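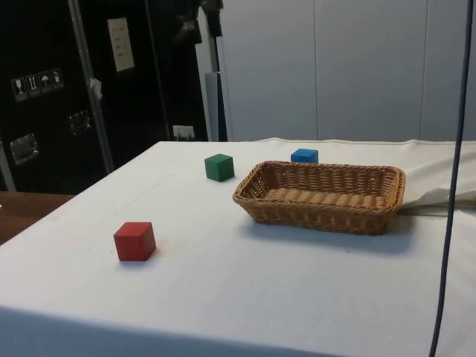
Britdale's reviewer asked, on reading the draft of this report, why a cell that had placed blocks in a basket without trouble through the spring should begin dropping them short of the rim, and whether the payment for the second stage ought to wait until there was an answer. The answer we have is set out under Fault and Cause. The question of payment is left to Britdale.

Projects > Drarkungate > Progress reports > Stage 2

June
Submitted by the Drarkungate project team

Work in the period

The task is unchanged from the first stage. The arm picks up small wooden cubes in red, green and blue from a table covered with a white cloth and places them in a wicker basket. Runs are started by an operator, who stays within reach of the stop button until the arm has parked. The control software is Ira, in the version delivered at the end of the first stage. The gripper and its force sensor were supplied by Bolger.

We planned two blocks of 40 runs each, the first with the basket in a fixed position and the second with the basket moved between runs. The first block was completed. The second was halted after 12 runs, for the reason given below.

Fault

In the last of those 12 runs the gripper came down on the basket rim while holding a cube. The arm should have stopped on contact. It kept pressing until the operator used the stop button. The rim was bent and the cube fell to the table. Nobody was hurt and the arm was not damaged. The operator's hands were outside the marked area throughout.

Going back through the logs, we found that the arm had released early in earlier runs of the same block, each time on the side of the basket nearest the arm. These had been entered as ordinary misses. They should have been reported when they occurred.

Cause

There are two separate faults.

The first is in the estimate of rim height. Ira works out the height of the basket from the fixed camera. When the basket stands against a fold in the cloth, the software can take the fold and the rim as one edge and set the release point from the wrong one. We can reproduce this at will by pushing the cloth up beside the basket.

The second is the more serious. The contact limit was being read from the settings file for the first block, where it had been raised during tuning and never put back. The arm therefore did not treat the load on the rim as a collision. The limit is not displayed on the operator's screen, and the start-up check confirms only that a value is present.

Action taken

The contact limit has been restored to the value in the safety file and can no longer be changed from the run settings. Ira now refuses to start if the two differ. The limit is shown on the operator's screen before each run.

The damaged basket has been replaced by one of the same pattern. Early releases are now logged as faults and reviewed at the end of the day.

The rim estimate has not been corrected. A change is being tested on recorded images only. Clamping the cloth flat would hide the problem, and the third stage calls for untidy surfaces, so we do not propose to do it.

Still open

Bolger has been asked whether the force sensor reading drifts when the gripper is left closed overnight. We have no reply yet. The stop button worked as intended, but the stopping time was not recorded and will have to be measured.

The second block will be run again from the start, and the 12 runs already made will be kept out of the results. We ask for the stage to be extended to the end of July. No further money is requested.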